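4.2 Adding a day tour to a lodge booking

Day tours in Masinex are always attached to an existing stay. Open the stay before you begin.

1. On the Stay screen, select Extras, then Day tours.
2. Choose the operator (for example, Tetmont) and the pick-up point. Stays in Bragança default to the lodge reception.
3. Enter the number of guests. The limit is 4 per vehicle. For larger parties, add a second vehicle line.
4. Select a departure time. Times shown in grey are full.

Note: Entrance fees are charged per guest and transfers per vehicle. The two appear on separate lines of the invoice.

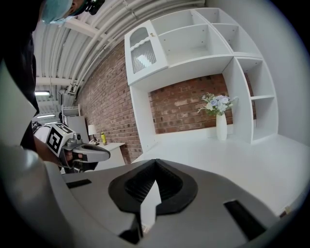 5. Check the return time against any meal bookings. Masinex does not move meals automatically.
6. Press Confirm. The voucher is sent to the address held on the stay.

Caution: A tour cancelled less than 70 hours before departure is charged in full. The charge cannot be removed from the Stay screen.

If code 246 appears, the operator has closed the tour. Choose another departure, or release the line and contact Clutano support. For changes to the guest list after confirmation, see section 4.3.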